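Moved my old tablet over to Helby at the weekend and it lost the file transfer side completely. Posting what I did in case anyone else is stuck.

The tablet charges over USB but the desktop Prallik app lists it as "unknown device". Same cable, same port, same laptop as before the update.

Reinstalling Prallik made no difference. Neither did turning debugging off and on. Radek Havlíček suggested clearing the saved pairing keys on both sides, and that got me halfway – the name came up, but every folder showed as empty. 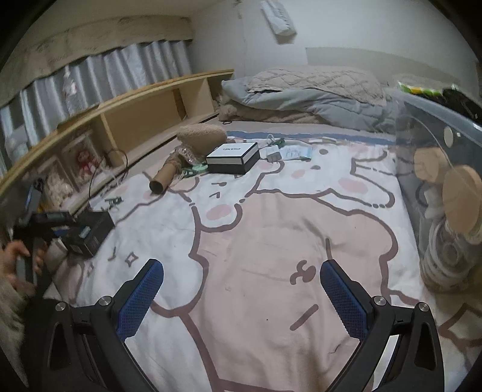 Do you have to wipe the tablet to get the folders back?

Mine came back without a wipe. Go into Settings, then Storage, then USB mode, and switch it from Charge only to Files. The update resets it each time.

Restart Prallik after you change the mode. If it is already open it keeps the old listing.

I had 505 photos and 2 folders of PDFs to move. They copied over in 49 minutes, which is slow, but all of them open.

Ľubica Čierny says hers stops if a single folder has more than 1,000 files in it. I haven't got one that big, so I can't check. She splits hers up first.

Wireless transfer still doesn't work for me. It finds the laptop, asks for the code, then drops – I've left it switched off for now.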